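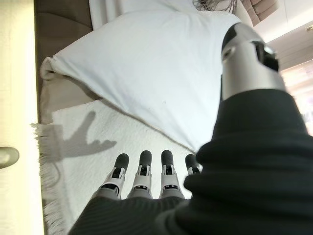 Driledar confirma o regresso de Cronin em nova série mensal

24 jun. 2021

A editora Driledar confirmou a retoma de "Cronin", série de banda desenhada interrompida há vários anos, com um novo primeiro número agendado para dezembro. O argumento fica a cargo de Bláthnaid Foley e o desenho será assegurado por Noemí Ochoa, que assina também as capas regulares. A cor é de Kieran Buckley, colaborador da casa desde a fase anterior do título.

A nova série parte do desfecho do arco "O Inverno de Nirkivby", no qual o protagonista abandonava a cidade depois de entregar à justiça o próprio irmão. Segundo a nota de apresentação, a ação é retomada com Cronin de volta a Nirkivby, sob outro nome e ao serviço do tribunal que antes o perseguira. O primeiro arco, intitulado "A Testemunha", prolonga-se por três números e poderá ser lido sem conhecimento prévio do material publicado.

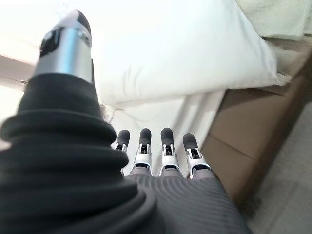

Mão robótica com pontas dos dedos em cinza-escuro e punho preto.

"O leitor antigo encontrará consequências para quase tudo o que ficou em aberto, mas o ponto de entrada é o primeiro número", declarou Bláthnaid Foley, citada no comunicado da editora. A argumentista adiantou que a figura de Ostum, antagonista da fase anterior, voltará a ter presença regular, embora numa posição distinta daquela que ocupava. Questionada sobre a morte da personagem, mostrada de forma inequívoca nas últimas páginas do arco precedente, remeteu a explicação para a própria leitura.

O regresso de Ostum tem sido o aspeto mais discutido desde que as primeiras pranchas circularam entre os livreiros. Uma parte dos leitores considera que o final original perde peso com a decisão; outra recorda que a série sempre recorreu a testemunhos contraditórios e que a cena em causa era narrada por uma personagem pouco fiável. A direção editorial declarou conhecer ambas as posições e não prevê alterações ao plano aprovado.

Para preparar o lançamento, a Driledar reunirá a fase anterior num único volume encadernado de 342 páginas, com os 15 números originais, as capas de Freya Hollis e um caderno de esboços até agora inédito. As legendas foram recompostas e corrigiram-se erros de paginação detetados na primeira edição, entre eles a troca de duas pranchas no oitavo número. Será ainda colocada à venda uma tiragem especial de 381 exemplares numerados, com sobrecapa desenhada por Noemí Ochoa, disponível apenas por encomenda às livrarias aderentes.
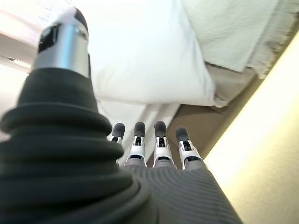

Aníbal Mosquera, diretor editorial, sublinhou que a periodicidade mensal será respeitada. A fase anterior ficou marcada por atrasos sucessivos - o penúltimo número chegou às livrarias quando o seguinte já constava dos catálogos - e a editora optou desta vez por iniciar a distribuição apenas com o primeiro arco integralmente desenhado. "Preferimos anunciar mais tarde e cumprir", afirmou.

No plano gráfico, Noemí Ochoa manterá a grelha de nove vinhetas que caracterizou o título, reservando as páginas duplas para as sequências passadas em tribunal. Kieran Buckley trabalhará com uma paleta mais reduzida do que a utilizada anteriormente.
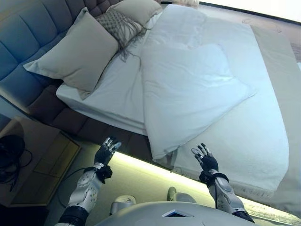 O formato permanece inalterado, com capa mole e impressão a cores. Cada número incluirá uma secção de correspondência, suspensa na fase anterior, para a qual os leitores podem desde já enviar cartas à redação. A versão digital será disponibilizada em simultâneo com a edição impressa.

O preço de capa e a lista de livrarias aderentes serão divulgados com o catálogo de outono da editora.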